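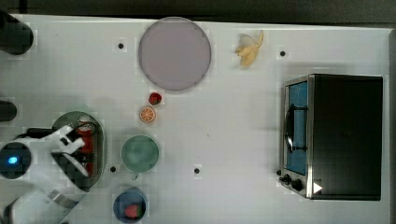

A reader wrote in after the last kitchen set review to ask whether the bowls could go through a dishwasher, and whether a play dish that can't is worth buying at all. Fair question, and one the Trornodex listing doesn't answer. The leaflet in the box does: hand wash only, water no hotter than 50 degrees. I'll come back to what that means in practice.

Product reviewed: Trornodex play food and dish set
Supplied by: bought at full retail from Neltau
Price paid: $131, including delivery
Test period: three weeks, mixed ages, one table

What you get

The set is sold as a mixed box of produce and dishes. Mine included a peeled banana, an orange slice, strawberries, a large lavender plate, a green bowl and a dark blue bowl. The toaster oven in the photo is a separate item and isn't covered by the score below, although I used it as a size reference throughout. There are other pieces in the box that I mention only where they matter.

Colour and finish

Colour is the strongest part of the set. The banana is a soft yellow with a cream peel, spread open, and it reads as a banana from across the room. The orange slice has a proper rind and radiating segments. Seams are present on the strawberries but trimmed close, and I found no flash that a fingernail could lift.

The dishes are more restrained. The lavender plate is a pale purple-grey with a slightly darker rim. The green bowl is a mint to sea-green and looks slightly translucent on a white table. None of them carries a printed pattern, so there is nothing to wear off.

Scale

Scale is inconsistent, and buyers who care about this should know in advance. The banana is convincing next to the plate. The strawberries and the orange slice sit comfortably in the bowls, but the orange was evidently modelled as a separate job from the banana and the two don't quite agree. My older Hoshino set has the same fault in the other direction, with oversized berries and a plate that won't hold a full meal. For sorting and serving games it makes no difference. For a shop display it might.

The plate is the largest dish in the set by a good margin. It takes a full pretend breakfast with room to spare, and its rim is high enough that a strawberry pushed across it with a finger stops at the edge most of the time.

Stability

I tested each dish on a smooth white tabletop and again on a cotton cloth. On the bare table the plate slid when pushed from one side and didn't tip. The green bowl was stable with the orange slice in it and stable empty. The blue bowl rocked slightly — the base on my sample was not perfectly flat. Neltau offered a replacement by email within a day. I declined it, as the rocking stopped once there was a piece of fruit inside.

Cleaning

Back to the reader's question. Following the leaflet, I washed every piece by hand twice a week in warm water with ordinary dish soap. Tomato sauce came off the lavender plate without scrubbing. It left a faint tint in the green bowl, which took a second wash to clear.

The banana is the awkward piece. The folds of the peel collect crumbs and need a soft toothbrush. Drying also takes longer than it should: left on a rack overnight, the peel still held water at its base in the morning. I now stand it tip down on a tea towel.

I didn't run anything through the dishwasher. A warranty exclusion for machine washing is printed on the back of the leaflet, and at this price I wasn't prepared to void it.

Storage

The carton is plain cardboard with a folding lid and won't last. The bowls nest inside one another loosely and the plate goes flat underneath. I moved everything to a Brevau lidded tub, model 938, which holds the complete set with the plate standing on its edge. The tub is sold separately and has no connection with Trornodex.

Value

At $131 the set sits well above the supermarket alternatives. The extra money goes into colour and moulding, and both are visible. It doesn't go into packaging or quality control on the bowl bases. Single replacement fruit can be ordered, but single dishes can't, so a lost plate means buying another box. Neltau says dishes will be listed individually from November.

Scores

Finish: 4.5 out of 5
Scale: 3 out of 5
Stability: 3.5 out of 5
Cleaning: 3 out of 5
Value: 3.5 out of 5

Recommended for home use and small playgroups, provided someone is willing to wash up by hand. If a dishwasher is a firm requirement, wait for a set that is rated for it.

Review posted Sun 30 September. Scores will be revised if the bowl base is corrected in a later batch.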